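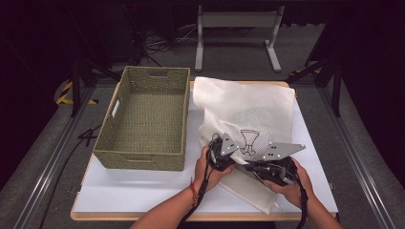 Chapter 6
Keeping Soft Things in Order

Every home has soft things which do not stand up by themselves: towels, scarves, cleaning cloths, shopping bags. If we put them on a shelf, they slide and mix with each other, and after one week we cannot find what we need. For this reason the first lesson of the chapter is about choosing a container. A woven rope basket, such as the green one on the table, suits this work well, as it keeps its shape when it is empty and the slots in its walls let us carry it with our fingers. A cloth bag is different. The white bag beside it folds and hangs down toward the table edge, so it must be folded before it goes inside.

In this chapter you will learn:
how to measure a shelf before you buy a basket
how to fold a cloth bag so that it stays flat
when a lid is useful

Raghda Issa, who taught household skills in Codthorpe, asked her students to begin with one shelf only. We follow her method. Choose a shelf not wider than 40 cm and take everything out of it. Keep a pencil near you for Exercise 2.

New words: weave, handle, crease, to drape, lining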